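Notebook, July 3, 2019

Packing table, day two of getting the sample boxes sorted. Writing this down while I still remember what we decided, because the last time I left it until after lunch I wrote up half of it and then Nhi had to tell me the other half, and she was very nice about it, but still.

Where things stood this morning: the green cloth is back on the table, washed, and I think it stays. Sơn wanted the bare top again so he could slide boxes along it, and I see his point, but small things skid all over the place without the cloth and I'm tired of crawling under there after them. We agreed to try the cloth through to August and argue about it again then.

The job, for anyone reading who wasn't in on it (hi Thiện!): we're making up mixed boxes for Grimance. Each one gets a soft thing, a hard thing with a handle, and something already in its own retail package. They want to see how a box holds up when the contents don't match each other in any way, and they've left it to us how to fit them. They gave us 4 box styles to choose from. I've ruled out two of them already, one for being too shallow and one for having a lid that fought me every single time I closed it.

So it's down to the long one and the flat one. The long one comes with an insert to split up the inside. I was all for it yesterday – it looks so organized! – but the insert shifts when you pick the box up by one end, and Trí picks everything up by one end. We tried a strip of tape along the foot of it and that held better. I'd like to try a folded tab next, since Grimance will not want tape showing in the finished thing. Dymphna says she can cut me a few inserts with a tab if I give her a drawing with real measurements on it this time and not a sketch with "about this wide" written next to an arrow. Fair.

The flat one I like more than I expected to. We've just been using it as a tray with the flaps down, and things go in and come out of it without any fuss. The trouble is the floor. Where the flaps overlap you get a ridge, and anything with a narrow base leans. Nhi put a sheet of card over the ridge and said problem solved, and it was, more or less, except that now we have an extra piece to cut for every box. I've asked Thiện to price it both ways before we fall in love with it.

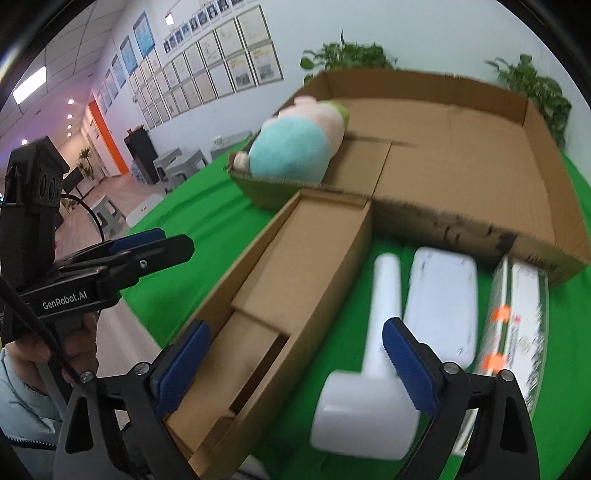
Table midway through the sort. Long box with its insert, flat tray at the back, plush at the corner, white mallet out on the cloth.

The mallet is giving me the most grief. It's plastic, so there's no worry about weight, but the head is fat and the handle is long, and whichever way you lay it you end up with a big empty space beside the handle. I tried it head down, head up, and across the corner. Across the corner is the neatest to look at and the worst to pack around. What I want to do tomorrow is put the head at one end of the long box and let the plush fill the space next to the handle, so the soft thing does the padding and we can skip the paper. If that works we save a step, and Sơn will be happy because he hates the paper (he says it gets in his sleeves).

The plush itself, the pink one in the turquoise outfit, is fine. It goes anywhere. You can squash it and it forgives you. I did notice that if it goes in face down it comes out with its outfit rucked up, and someone opening the box would be a bit sad about that, so: face up, always. Trí has written it on the sheet in capitals.

The retail package is simple in the long box and a nuisance in the tray, where it wants to slide. The orange tags on the front are my other worry. I don't know yet whether they're meant to stay on for the test. I've written to our contact at Solard, who supplied the packages, and until I hear back please leave the tags alone, everybody. If one comes off by accident, put it in an envelope and write on it which package it came from.

Nhi asked whether we should be doing the opening test as well as the packing test, meaning somebody who hasn't seen the box opens it cold and tells us what annoyed them. Yes! I'd love to. Dymphna has offered and has never touched one of these, so she's our first. No coaching her, please, Sơn.

Numbers so far, rough ones. Nearly 40 boxes to make up in all. We've got through 3 properly, with the sheet filled in and signed. The rest of today's were trial fits and don't count, so don't add them to the total, even though I know it's tempting.

For tomorrow:
Drawing for Dymphna, with measurements (me, first thing).
Long box, mallet head at the end, plush along the handle. Carry it down the corridor and back by one end and see what moved.
Tray with card floor against tray without, same contents in both.
Thiện to get the card price.
More tape on the order, the narrow kind. The wide roll is a waste on these.

One last thing. Whoever has the good scissors, the ones with the Kimitz label on the handle, could they come back to the drawer by the end of the day? I've been cutting card with the kitchen pair and the edges look chewed.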